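Weerakoon House, shared lounge refit: progress report to the Olulum fund
Prepared by Jannik Stöcker, 26/12/2023

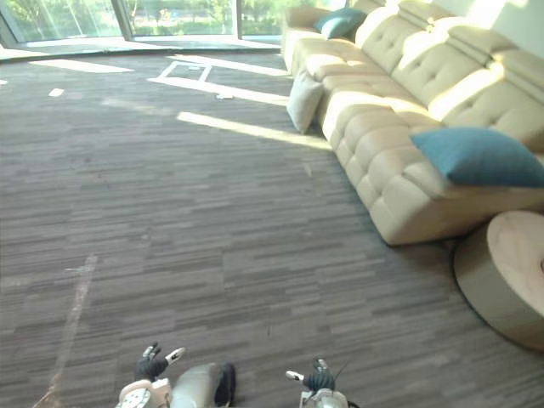 Work on the lounge is in its second phase. Spending to date is $3,601, all of it on seating, cushions and floor care. The long tufted sofa is in its planned position, with the round side table near one end. Teal was kept as the accent color for cushions, as agreed in August.

Open items:

Carpet. The streaked grey-brown carpet stays. Gruris quoted for a full clean and will need the room clear for 11 hours. Vacuuming is to be done before they arrive.

Sun exposure. Direct sun reaches the sofa back and a large part of the floor. Cream upholstery may fade unevenly. Jurnero has been asked to price window film and, as a second option, lined curtains.

Cushions. All cushions go back on the seat at the end of each day. The pale grey one will be replaced in teal if funds allow.

Side tables. One more is requested, same light wood top. Delivery time is 16 working days.

The next report will cover the film quote and the cleaning invoice.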